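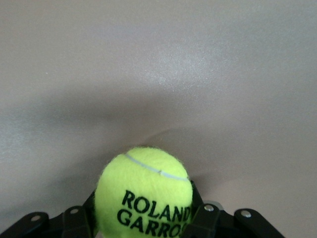

# How to clean and sort old tennis balls at home

Every July I bring home one big bag of used tennis balls from our club in Trasby. Some of them are still good for play, some are good only for the dog, and some are finished. In this page I will explain how I sort them and how I clean the felt. You do not need special products. You need a bucket, mild soap, a soft brush, an old towel, a mesh bag for washing and one free afternoon with dry weather.

I write for people who play for pleasure. If you play in a competition you open a new can, of course.

## What you must know before you begin

A tennis ball has two parts which become old in different ways. Inside is the rubber, and in most balls there is also gas under pressure. Outside is the felt. Washing can help the felt a little. It cannot bring back the pressure. I have friends who washed very carefully a whole basket of dead balls, and at the end they had clean dead balls.

So we test first and wash after.

## Step 1: Test the bounce

Choose a hard floor, concrete or tiles. Carpet is no use for this. Fix a piece of tape on the wall at the height of your shoulder and another one at the height of your hip. Drop the ball from the upper tape. Do not throw it, only open the fingers.

- If it comes back above the lower tape, it goes in the box for playing.
- If it comes near the lower tape, it goes in the box for practice against the wall.
- If it stays much lower, it goes in the third box.

Drop every ball two times, because a ball which lands on its seam can jump in a strange direction. It is also good to keep one new ball beside you and drop it sometimes for comparison. A cold ball bounces lower, so if your bag was in the garage during winter, leave it one night in a warm room before the test.

## Step 2: Look at the felt and the seam

Now take the playing box and turn each ball slowly in your hand under a good lamp. I look for these things:

**The fibres.** On a fresh ball they stand up a little, and against a dark background you see them like short hair. When the felt is bald and shiny, the ball flies faster and the strings do not hold it well. When it is too fluffy, the ball becomes slow. A fluffy ball you can still use after the cleaning.

**The seam.** It is the pale line which goes in a curve over the ball. A small nick in it is nothing serious in my opinion. Press with the thumb on both sides. If the felt lifts and you can put your nail under it, the ball goes to the third box.

**The printing.** Many people think that when the letters are pale the ball must be old. This is only partly true. The ink is on top of the fibres, so it disappears where the ball touches the ground and the racket. I have had balls with thick black letters that were quite dead, because somebody left the can open for a year. The letters help me for another purpose, to put the same kind together. It is not pleasant to play one game with three different balls.

## Step 3: Dry cleaning

Start always with the dry brush. Clay dust comes out very well in this way, but if you make it wet first it goes deeper into the felt and leaves a brown colour. Brush in small circles and knock the ball on your palm from time to time. Do it outside. The first year I did it in the kitchen and I found red dust behind the toaster until Christmas.

For many balls this is already enough, and you can go to step 5.

## Step 4: Washing, only if necessary

1. Fill the bucket with lukewarm water and put in one small spoon of mild soap. Do not use bleach, it takes the yellow colour away.
2. Wash one ball at a time. Dip it, brush it softly, take it out. Do not leave the balls swimming.
3. Rinse under the tap until there is no more foam.
4. Roll the ball in the towel and press with both hands.

A washing machine is also possible, with 12 balls in the mesh bag, cold water and a low spin. I use it for dog balls only. The felt comes out quite rough.

## Step 5: Drying

Put the balls on a rack where the air can pass under them and turn them in the evening. Please do not put them on the radiator. They need a full day at least, and in the middle they are wet longer than you think. A wet ball is heavy and not kind to the elbow.

When they are dry, brush them once more very lightly, so the fibres stand up again.

## Step 6: Where to keep them

I use a box with a lid, in a cupboard where it is not hot and not damp. Write on the lid which kind is inside and the month when you tested them. I repeat the bounce test after two months.

The third box you do not have to throw away. Cut a cross in a ball and push it on the leg of a chair, and the floor will have no scratches. Our school in Valtia took 13 from me for one classroom and asked for more. For chairs choose balls with thick felt, and be careful with the knife: hold the ball in a vice, never in the hand.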